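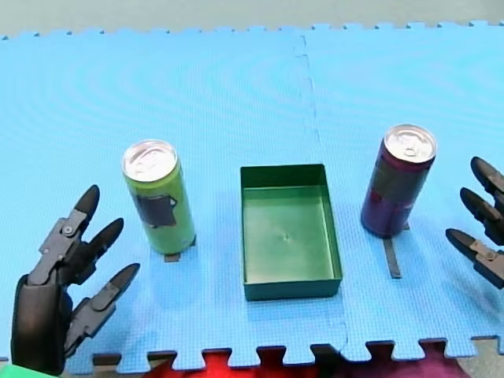
Packaging and Presentation 21
Unit 4 Handout: Laying Out a Two-Can Station
Instructor: Iñaki Marín
Revised June 10, 2021

Scope of this unit

Unit 3 dealt with cartons and shelf trays. Unit 4 turns to the single station, meaning one tray and the cans that belong with it. Students are expected to have read the Clulden course notes on slim cans before the practical session. Standard cans are covered in Unit 5 and should not be brought to this one.

1. The surface

Stations are laid on interlocking foam tiles. Join the tiles fully before anything is placed on them, and press along the seam with the flat of the hand. A raised seam can tilt a slim can enough to affect its position. The outer tabs may be left as they are; edge strips are not required for this unit.

Foam dents under load. Tiles that have been stored beneath equipment should be left flat overnight before use.

2. Position marks

Each can has a mark of dark tape fixed to the mat. The mark identifies the can's place at the start of an exercise. Two forms are accepted:

Strip. A single length of tape, part of which remains visible when the can is standing on it.
Cross. Two lengths laid over one another, with the can placed over the crossing point.

A cross gives a better reading of sideways error and is preferred for assessed work. Press the ends down firmly, and replace any tape that has begun to lift.
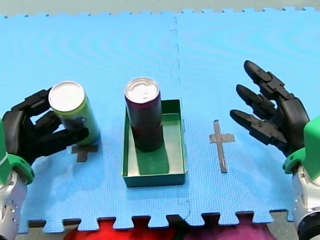

Marks are set before the tray is brought to the station. Students who place the tray first tend to crowd the cans against it, and the station must then be laid again.

3. The tray

Use a shallow rectangular tray with straight walls. It stands between the two cans, with enough space on each side for a can to be lifted without touching the wall. The tray must be empty at the start.

4. Color and labels

Choose two cans whose body colors are easily told apart at a distance. Where the printed design is not relevant to the exercise, a plain dark patch may be applied over part of it. Keep the patch clear of the rim.

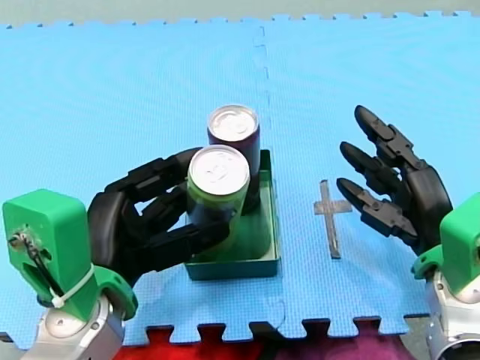 Figure 3. Foam tiles joined at the center seam.

5. Recording

Enter each layout on the Ticona sheet, noting the form of mark used and any correction made. Completed sheets are returned to Aníbal Ñahui at the end of the session. Late sheets are accepted only by prior arrangement.

Reading for Unit 5: Clulden notes, page 43 onward.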